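Patwary Kitchen Arm Cell
Setup and upkeep notes from the product page, by Jailson Bastos
Updated 24 Aug 2026

Hi, I'm Jailson, and I look after the Patwary cell at Dosen. If you've bought one, or you're thinking about it, this page is mostly me writing down the stuff I end up repeating on the phone. The parts list is at the bottom.

The Patwary is a single arm with a two-finger gripper, set up to work across a kitchen counter. It comes with a matching simulated cell that runs in Brillinow, our desktop software, and I really do want you to set that one up first! You can get your reach, your grip and your park position sorted before you touch a single bolt, and then copy the settings file across to the controller.

Starting the simulated cell

Open Brillinow, pick New Cell, then Counter. Give it a minute the first time (the materials load slowly on older laptops, and mine sounds like a hair dryer). When the arm comes up, send it to park before you change anything. I've skipped that step more often than I'd like to admit and spent a whole coffee break wondering why my offsets looked crazy.

Next is the base. The base height you type in has to be the height of your own mounting surface, measured from the floor with a tape. Please don't use the number from the brochure, your floor isn't our floor. If you get this wrong the arm will still move beautifully, it'll just close its fingers on air or try to push them through the counter.

Then the tool length, flange face to fingertip. Type it in, hit Apply, and jog straight down slowly until you're hovering over the counter.

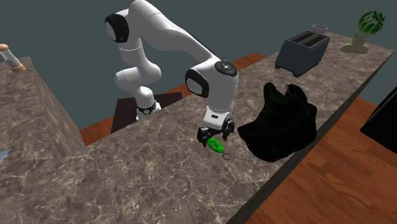

For grip settings I start everybody on force level 5 and leave the speed alone. Small hard things are happy there. Anything that dangles needs a slower lift, so tick Soft Start and give it a beat before you swing sideways, or the loose end will go wandering and tap whatever is next to it. Cloth is a whole other story. Turn on the soft contact model if you're working near any, and expect the simulation to slow down quite a bit while it's on.

Do a dry run with the clearance view open. It turns orange when a finger gets too close to a neighboring item, and I like to back off until it's gone completely (some folks are braver than me, fine). Save the file with a name you'll recognize in November. "test2 final new" is how I lost an afternoon.

Looking after the real one

Wipe the finger pads with a barely damp cloth at the end of the day. No solvent, it makes the rubber shiny and then nothing stays put. Check the flange screws once a week with the driver that comes in the box. After 1000 cycles the controller shows a pad reminder, and you can snooze it, but look at the pads first. If the edges are rounded over, swap both of them, never just the one.

Error 757 is the one I get the most calls about. It means the tool length on the controller doesn't match the file from Brillinow. Load the file again, power down, count to ten, power up. That clears it almost every time. If it comes back, check the cable behind the wrist for a kink before you write to me.

In the box

Arm with two-finger gripper
Controller and power lead
Imix finger pads, spare pair
Driver for the flange screws
Brillinow license, one seat

Extra Imix pads come in packs of 9 pairs. Service requests go through the Dosen contact form, and put your serial number in the first line so it lands with me.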